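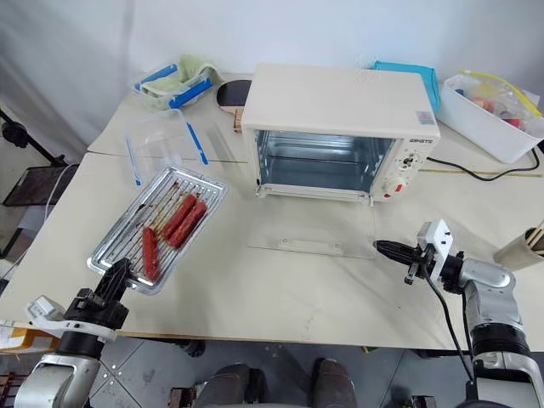 Left arm on the tray, right arm waiting. The door panel lies flat in front of the oven.

I don't trust anyone who says a two-arm cell looks after itself. The Leltum write-up calls ours "self-maintaining" after 1,048 cycles. I have kept the log since December, and most of it is me with a rag and a hex key.

Grease is the main chore. It gets from the tray onto the fingers, and then the grip slips. Jidico says to clean the pads every 100 cycles. I do it at 85 and still find them slick.

Then the wrist cameras. The brackets work loose - not much, but enough to put a grasp off by 3 mm. I check the screws before I touch any software, whatever the Oltance manual says about recalibrating first.
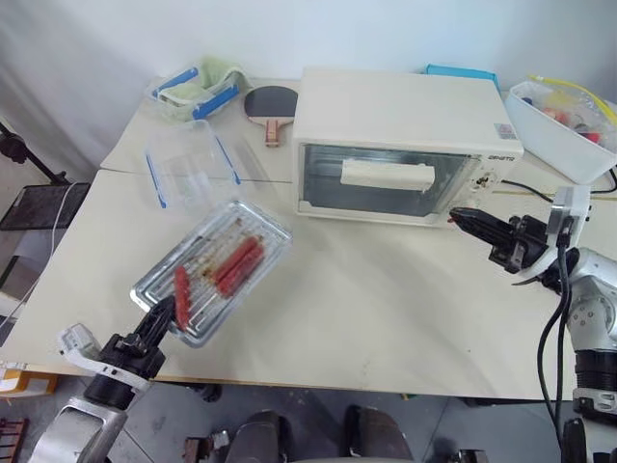 Left gripper down at the near end of the tray, by the sausage that sits apart from the other two.

Cables are next on my list. I leave slack at the right wrist and look for rub marks at every pad change. Quintana sells a sleeve for this. I've had one on order for a while and I'm not expecting much.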